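Picking Things Up, Over and Over: Notes and Pictures from the Preltthorpe Room

Updated August 26, 2021

We have been collecting grasping examples since the spring, and people keep asking what a collection day looks like. So I finally put a page together! The short version is that one of us drives the arm by hand, the wrist camera records everything, and at the end of the day we have a pile of short episodes for the learning side of the project to chew on. We call the whole setup Prurnus, after a name Els Stevens wrote on the first hard drive and never got around to changing.

Our count stands at 1393 episodes. Of those, 826 are single-object pickups, which is where we started and still the part I like best. You would think that reaching for one thing on a table gets dull after the first afternoon, but every person on the team approaches an object a little differently, and those differences are exactly what we want in the set. Teun Dijkstra comes in low and slow. Roos Meijer likes to hover, think, and then go down in one smooth motion (it's lovely to watch). Willy Van Beek changes his mind halfway, and we keep those episodes too, corrections and all.

Round things have been my favorite chapter so far. A box gives you flat sides and a clear idea of where the fingers should go. A ball gives you nothing of the kind -- any angle looks as good as any other until the fingers close a bit too high and it squirts away across the table.
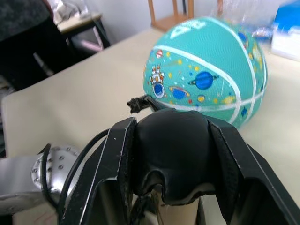

We ask each driver to start from a different spot every time: left of the object, right of it, nearly on top of it, or far enough back that the first move is just getting there. It makes for messier episodes, and I've come to love the mess. Our earliest batch all began from the same home position, and the policy we trained on it was wonderful from that position and hopeless from anywhere else. Robel Mersha rewrote the start procedure after that, and the new batches are so much richer.

Patterned objects are another thing we went looking for on purpose. Plain ones are easy to find in any supply catalog, but homes are full of stuff with cartoons and stars and lettering all over it, and we want the model to have met plenty of that before it goes anywhere near a real living room. The same goes for backgrounds. We leave the furniture where it is and let other things sit on the table.

Labeling happens the same evening if we can manage it, while the driver still remembers what they were trying to do. Each episode gets a plain sentence and a mark for success, failure, or "recovered," meaning the first try missed and a later one worked. We have 85 recovered ones now, and Roos guards them like treasure.

Next up is the Irnitz batch, planned for October, with two objects per episode and a lot more clutter. Els is already filling a crate for it. If you have ideas for awkward shapes, send them over -- the stranger the better!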